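Teditz Table Oil, Clear

For indoor wood tables, desks and counters
Sold by Mahawong Home Supply

Teditz Table Oil is a wipe-on finish for bare or previously oiled wood. It soaks into the surface and dries to a low sheen that can be touched up in one spot without redoing the whole top. It suits maple, birch, ash, beech and other pale woods where a regular oil would turn the color too yellow. It can also be used on darker woods, though the grain will stand out less than it does with our Fukeo Amber.

Size and coverage

The standard can holds 16 fluid ounces and covers up to 100 square feet with one coat. Most kitchen tables need two coats the first time and one coat a year after that. Very dry or freshly sanded wood takes more, so buy a second can if you are finishing a large top and a bench together.

Before you start

Remove old varnish or polyurethane completely. The oil cannot get through a sealed surface and will stay sticky on top of it. Sand with the grain, finish with 180 grit, then vacuum and wipe with a dry cloth. If you wash the table, leave it overnight before oiling. Try the oil on the underside first and look at the color the next day.

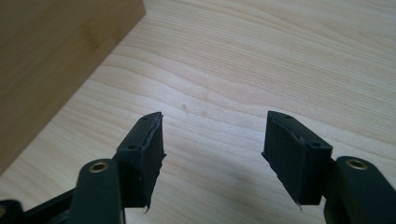 Stir the can well. Pour a small amount onto a lint-free cloth and spread it thinly along the grain. Wait 16 minutes, then wipe off everything that has not soaked in. Leave the first coat overnight and repeat. Light use is fine after a day. Keep hot dishes and standing water off the table for one week.

Lay used cloths flat outdoors to dry, or soak them in water and keep them in a closed metal container. Oily cloths left in a pile can heat up and catch fire.

Care

Wipe with a damp cloth and mild soap. Avoid spray polish, which leaves a film the next coat will not stick to. Rub out rings and light scratches with a Trutum gray pad, then add a little oil and buff.

Details

Item number: 41
Finish: low sheen
Color: clear
Clean up: mineral spirits
Storage: closed can, above freezing
Not for: floors, outdoor furniture, cutting boards

Orders and questions

Orders placed before noon on Wednesday ship the same week. Unopened cans can be returned. The five-ounce trial can will be back in stock in May. For help choosing between clear and amber, write to Wanpen Nilsuwan at the order desk and include the type of wood and the old finish, if you know it.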